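This site uses cookies to remember your login and preferences. Accept | Manage settings

Allotment plot boundaries at Wondberg - proposed revision 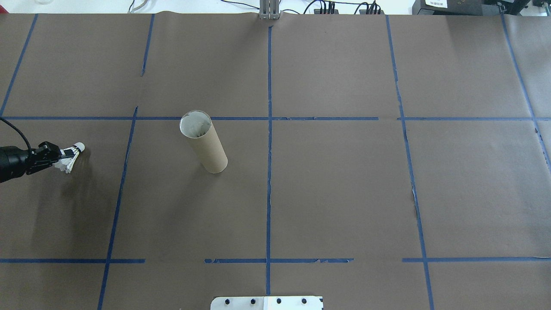 J_Lambert_Sec
Members are advised that the revised layout for the Wondberg site will take effect in October. Full plots will be divided on request, and each half plot will be charged separately. The water levy remains at 600 per site. Objections should be submitted in writing before the end of July.
Joanne Lambert, Site Secretary

marrowfat
I wish to record an objection. The existing paths were agreed when the Iturra Lane entrance was opened, and moving them would cost tenants up to 8 fruit bushes on the lower side alone.

Plot_Holder_N
With respect to the previous contributor, the lower paths have never followed the agreed line. The waiting list at Skastel fell after plots were halved there, and I see no reason to delay.

marrowfat
Skastel is level ground. Wondberg is not, and a half plot at the bottom of the slope is of little use after November.

tarn_end
May I ask whether sheds standing across a new boundary must be removed at the tenant's expense? The notice is silent on the matter.

J_Lambert_Sec
Existing sheds may remain for two seasons. A sum of 3000 has been set aside for relocation - applications should be made on the usual form.

marrowfat
Noted. My objection stands and will follow by post.

Related topics
Hosepipe use at Stirno
Compost deliveries: revised times
Skastel gate code
Bonfire rules for the autumn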